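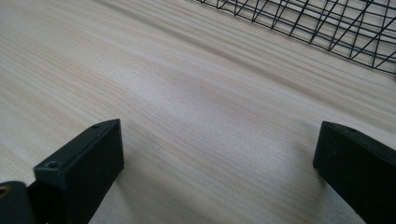

What is a wire mesh basket used for?
It is used for holding small things on a table, a desk or a shelf, when the owner wants to see them and wants air to pass between them.

Wire mesh basket

A wire mesh basket is an open container made from thin metal wires which are woven or welded into a net. It is found in kitchens, offices and laundries. Black is a common colour, and a black basket on a pale wood-grain tabletop is a usual sight in many homes.

Construction

The net is cut flat, folded to the shape, and closed at the top with a thicker wire called the rim. The ends of the wires must be hidden inside the rim, otherwise they scratch the hand. Most baskets are coated with powder paint and baked. Cheaper ones are dipped, and the coat can gather in drops at the corners.

The maker Skurnent sold a desk basket named Ernis in a first series of 1,000 pieces. Of these, 982 passed the inspection of the rim. A later series, made at Deltport, had 1,524 pieces and a closer net.

Use on tables

Fruit, letters, cloths and cables are often kept in such baskets. Very small items such as pins can fall through, so a paper or cloth lining is put in. On soft wood the feet may leave marks along the grain. Korkor Abubakari, in her household guide Ametepe, recommends felt pads and keeping the basket near a corner of the table, so the centre stays free for work.

Care

Dust collects where the wires cross. It is removed with a dry brush, and grease with warm water and a little soap. The basket should be dried the same day, as rust starts at the welds.

See also: Bread basket; Letter tray; Colander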